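The Brown Coat

My aunt Sulastri kept everything, and when she moved to the apartment over the pharmacy she gave me first pick of the closet. I went on a Wednesday after work with two empty suitcases and a bag of oranges, and my cousin Yusri was already there, sitting on the bed in somebody's fur hat.

"She wants 20 dollars for the hat," he said.

"I want 40," she yelled from the kitchen.

You have to understand about that closet. It ran the whole length of the hall, and when we were kids we used to crawl in one end and come out the other smelling like mothballs and old perfume (I still can't walk past a dry cleaner without thinking of it). Yusri once fell asleep in there during a wedding party and they had the neighbors out looking for him with flashlights. Anyway, it had two rods, one behind the other, and the back one was the good one. The back one was where the coats lived.
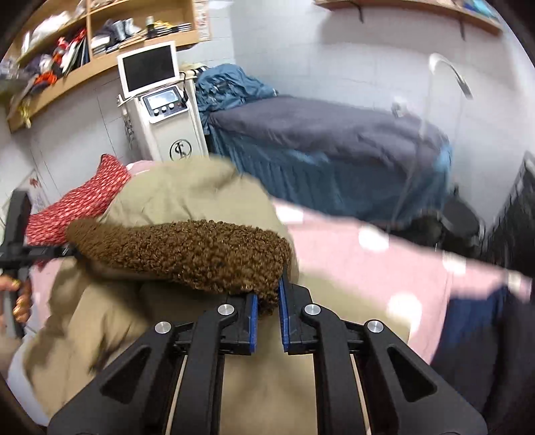 My aunt had rules about folding. Khaki went on the bottom because khaki could take it, she said, and anything with a pile went on top so it wouldn't get crushed. So there was the brown fleecy thing stretched out over the big beige one, all those tight little curls catching the light, and I knew it before I even touched it. Uncle Azlan's winter coat! Or what was left of it, anyway. She'd started taking it apart the year he left for Zetlow and then stopped, and I'd never had the nerve to ask why.

"Is this the collar?" I said.

She came in drying her hands. She looked at it for a while, the way you'd look at a dog that used to bite.

"Sleeve," she said. "The collar I threw off the ferry."

Yusri took the hat off.

"You told us the moths got it," he said.

"Moths, ferry. It's gone." She sat down between us and the mattress sank and one of my oranges rolled under the dresser. "He wrote to me in March, you know. From Zetlow. He wants to know if I still have his coat, because it gets cold there in the mornings."

I didn't know what to say to that, so I peeled an orange. Yusri asked what she wrote back and she said she hadn't yet, she was thinking about it, a person was allowed to think.

We packed until it got dark. I took two wool skirts, a raincoat and a green dress I will never fit into, and Yusri paid 40 for the hat. The khaki went into the suitcase first, flat, the way she liked it. When I reached for the brown piece she put her hand on it.

"Leave me that," she said. "And get me the sewing box, it's behind the iron."

I got it for her. She had the needle threaded before I'd found my shoes.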